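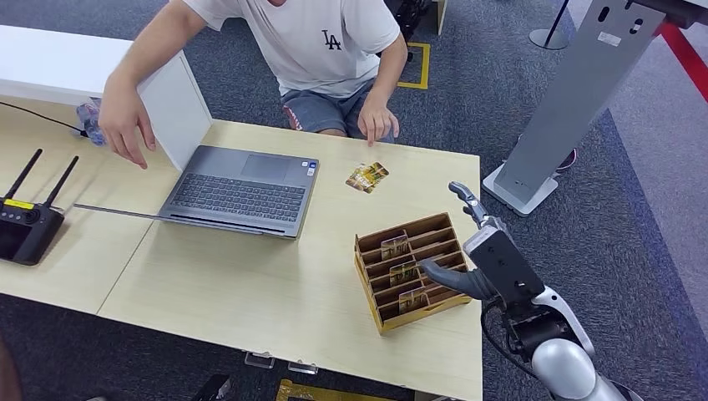

Can a Robot Really Learn to Sort Cards?

You may have heard that robots can learn just by watching people. It sounds great. You show the robot what to do, it copies you, and off it goes. But before you believe a story like that, it helps to ask how anyone checked.

Let's take a test from a project called Stovetent. The job was simple to say: pick up a picture card and put it in a slot in a wooden card holder. You could do it with your eyes half closed. For a robot hand, it's hard. Cards are thin, they lie flat, and there isn't much edge to grab. Slots are narrow, so a card that is a little bit crooked will bump the wood and stop.

The Stovetent team used a method called learning from demonstration. A demonstration is one full try, with a person steering the robot from start to finish. The team recorded 50 of them. A computer program then looked for patterns: when the camera sees this, the hand should move like that.

Next, the robot tried alone. It got 12 tries. It put the card in the slot on 6 of them.

Is that good? Well, it's half. If you dropped half your cards on the floor, your friends might not want you to deal. Still, the robot started out knowing nothing about cards, so half is something.

Now for the harder questions. Was the holder always in the same place? In this test, yes. When the team slid it over to a new spot, they gave the robot 2 more tries, and it missed both times. Maybe it had learned where to put its hand and hadn't learned much about slots at all. Two tries is too few to be sure, and a fair scientist would say so.

Did a person help? Sometimes people reset the table between tries, and that's fine. But if somebody straightens the card first, the robot has an easier job, and the report should tell you.

So the next time you read "Robot learns to sort cards," look for some numbers. How many tries were there? How many worked? What happened when something moved? If the story doesn't say, you are allowed to wonder.

Words to know

Demonstration: one full try that a robot can learn from.

Trial: one try in a test.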